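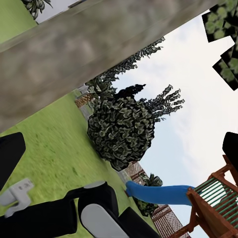 ## 4. 屋外模擬環境における手先視点記録の運用規則

前節までに、Tovvilleの模擬環境がどのように組まれ、どのような課題を走らせているかを述べてきました。本節では少し歩みを緩めて、そこで得られる記録をどう扱うか、という地味な話をさせてください。学習手法の節に比べれば華やかさに欠けることは筆者らも承知していますが、共同で記録を使い始めてから相談を受ける機会がいちばん多かったのは、この部分でした。同じような環境を立ち上げようとしている読者の方に、いくらかでも手がかりになれば嬉しく思います。

図2は、模擬環境の庭区画を手先側の視点から描画したものです。視点は強く傾いており、開いた2本の指の間には芝生や植え込み、青いチューブ型の滑り台が見え、把持しているものはありません。屋内の作業台であれば背景は比較的単調で、傾いた視点であっても何を見ているかは人にもすぐ分かります。ところが庭のような場所では、灰色の大きな柱が斜めに横切ったり、木の葉の塊が空と重なったりするので、人が一枚だけを見て状況を言い当てるのは、慣れた者にとっても案外むずかしいものです。以下に述べる規則の多くは、このむずかしさを前提にして書かれています。

### 4.1 規則を文書にするまでの経緯

当初、筆者らの手元には規則と呼べるものがほとんどありませんでした。記録を取る者がそれぞれの流儀で名前を付け、備考欄に思い思いのことを書き、判断に迷えば隣の席に声をかける。小さなグループで進めているうちは、それで十分に回っていたのです。

事情が変わったのは、Clustevdaleの拠点と記録を共有するようになった7月でした。先方からは、実に丁寧な質問がいくつも届きました。把持に失敗した記録と、そもそも把持を試みていない記録はどこで区別しているのか。視点が大きく傾いた区間は異常と見なすのか、それとも動作の一部として残すのか。どれももっともな問いで、答えようとするたびに、こちらの担当者の間でさえ答えが揃っていないことに気付かされました。なかには同じ記録に対して正反対の返事を二通送ってしまった例もあり、いま思い返しても申し訳ない気持ちになります。

そこで、両拠点で共通に使う文書を作ることにしました。文書の名はRocha手順書とし、本文をできるだけ短く、そのかわり判断例を多めに載せるという方針を立てました。長い規程は読まれなくなりますし、読まれない規程はやがて各自の記憶のなかで少しずつ違う形に育っていくからです。

### 4.2 四つの基本規則

手順書の中心にあるのは次の4項目です。番号は手順書のものをそのまま用いています。

1. **模擬であることの明示。** 描画によって得た記録には、ファイルの保存先にかかわらず、模擬環境由来であることを付帯情報に記す。実機の記録と混ぜて使う場合も、この記載を消してはならない。
2. **把持状態の独立記録。** 把持の有無は、指の開き具合から推定した値と、物理演算側の接触情報とを別々の欄に残す。両者が食い違ったときは、どちらの欄も書き換えない。
3. **視点の傾きの保存。** 手先視点の画像は、人が見やすいように回転補正を施した版を作ってもよいが、原版を必ず残し、補正版には補正角を添える。
4. **除外理由の記入。** 学習や評価から外す記録には、定型の理由を一つ以上選んで付ける。自由記述だけで済ませることは認めない。

こうして並べてみると、どれも当たり前のことばかりです。査読の段階で「新規性はどこか」と問われれば、少々返答に困るかもしれません。それでも、当たり前のことが当たり前に守られている記録の集まりは、扱っていてたいへん気持ちのよいものですし、半年後に開いたときのありがたみは格別です。

第1項については、補足が必要でしょう。庭区画の描画は質感にある程度の粗さがあり、芝の面が筋状に流れて見えたり、近くの構造物の表面がにじんだりします。そのため、模擬であることは見れば分かる、という意見も作成の途中で出ました。しかし、縮小した画像を何百枚も並べて眺める作業では、その手がかりはすぐに失われます。さらに、記録を受け取るのが人とは限りません。付帯情報に一行あるだけで後段の処理がまるごと安全になるのですから、見た目による判断に頼る理由は乏しいと筆者らは考えました。

第2項は、Clustevdaleからの質問に直接こたえて設けたものです。図2のように指の間から背景がそのまま見えている場合、画像を見た人はためらわずに「何も持っていない」と判定します。その判定は画像に関しては正しいのですが、把持を試みる前なのか、取り落とした後なのか、あるいは移動だけの区間なのかまでは、一枚からは読み取れません。手順書では、一枚の画像に付けるラベルは「見えている把持物の有無」に限り、経過に関するラベルは必ず前後の時系列を参照して付けるよう求めています。作業者からは手間が増えるという声もありましたが、この区別を入れてからは、拠点間のやりとりで話が噛み合わない場面がずいぶん減りました。

### 4.3 傾いた視点をどう扱うか

第3項をめぐっては、両拠点の間でもっとも長い議論になりました。読者のなかにも似た議論を経験された方がおられるのではないでしょうか。

一方の立場は、水平に直した画像を標準とすべきだというものです。判定作業の負担は確かに軽くなりますし、地面と空の位置関係が安定すれば、障害物の見落としも減ると期待できます。もう一方の立場は、手先の視点は傾くのが普通であり、傾いたまま学習し、傾いたまま評価するのが筋だというものでした。補正をかけると画像の四隅に空白が生じ、そこを埋める処理がまた別の癖を持ち込むという指摘も、なるほどと思わせるものでした。

結局、手順書は後者に近い形に落ち着きましたが、判定用の補正版を作ることは妨げていません。大切なのは、誰がどの版を見て判断したかが後からたどれることです。判定記録には「原版」「補正版」「両方」のいずれかを記入する欄があり、空欄のままでは保存できないようになっています。この欄の追加はHerketixの記録管理画面に手を入れて実現しました。作業としては半日ほどのものでしたが、使う側の感想を聞くかぎり、今回の改訂でいちばん喜ばれた変更だったようです。

なお、傾きそのものを異常の印とすることは避けました。傾きが大きくても、腕の可動範囲に収まり、指令値との差が許容内であれば通常の記録として扱います。逆に、見た目がほぼ水平であっても、指令値から外れていれば点検の対象になります。画像の印象と機構の状態を混同しないように、という一文を手順書の冒頭近くに置いてあるのは、このためです。

### 4.4 遊具のある区画に関する追加事項

庭区画には、木製の遊具や格子状のフェンスなど、細い部材が重なり合う構造がいくつも配置されています。図2でも、遊具の内側に緑色の細い横木が並んでいる様子が認められます。こうした部材は描画の解像度や視点の動きによって見え方が大きく変わるため、衝突判定用の形状と見た目の形状が一致しているかどうかを、区画を更新するたびに確かめることにしました。

また、遊具は本来、子どもが使うものです。模擬環境のなかで人物モデルを配置しない場合であっても、遊具の近くを通る動作には、人がいる可能性を想定した速度上限を適用します。無人の模擬空間で速度を抑えることに意味があるのか、という疑問はもっともで、学習の効率だけを見れば損をしているかもしれません。とはいえ、模擬環境で身に付いた振る舞いが実機に移されたとき、上限だけを後から足すやり方では、動作の組み立てそのものが崩れることがあります。筆者らはこの点について慎重な側に立つことを選び、手順書でも、区画の種類に応じた上限を最初から課すものとしました。

日照の設定にも触れておきます。図2の描画は全体に均一な柔らかい光で、芝生の上に強い影は出ていません。この設定は判定しやすい反面、屋外の条件としてはかなり穏やかな部類に入ります。手順書では、曇天相当の設定だけで得た結果を「屋外での性能」と書くことを禁じ、報告の際には照明設定を必ず併記することとしています。短い一文ですが、原稿を書いているとつい省きたくなるところなので、投稿前の確認表にも同じ項目を入れてあります。

### 4.5 試行と残された問題

手順書の運用を見るため、庭区画で得た1000件の記録を対象に、両拠点で改めて判定を行いました。このうち287件に、付帯情報の不足か、把持に関する二つの欄の食い違いか、少なくともいずれかが見つかっています。件数だけをご覧になると多いと感じられるかもしれませんが、対象には手順書ができる前の記録も含まれており、現在の運用の出来不出来を示す値として読むことはできません。むしろ、過去の記録をどこまで遡って直すべきかという、悩ましい問いを突き付けられたというのが率直なところです。

付帯情報の不足は、生成時の設定ファイルが残っていれば機械的に補えます。一方、把持の欄の食い違いについては第2項に従って両方の値を残し、後から見た者が判断できるように注記だけを加えました。設定ファイルが見つからない記録については、推測で埋めることはせず、「由来不明」の理由を付けて評価から外しています。惜しいという意見は当然ありましたし、筆者らのなかにも、捨てずに済む方法をもう少し探したいという気持ちが残っています。

判定者の間で意見が分かれやすかったのは、背景の植え込みと指先が重なって見える記録でした。暗い色の指と暗い緑の葉が接すると、輪郭がどこで終わるのかを画像だけから決めるのはむずかしく、接触情報を先に見た判定者とそうでない判定者とで、答えが分かれることがありました。そのため現在の版では、画像による判定を終えて保存するまで、接触情報の欄を表示しないようにしています。この順序が判定にどの程度影響するかは、Clustevdale側で別の区画を用いて調べているところで、次の改訂に間に合えば判断例の章に加える予定です。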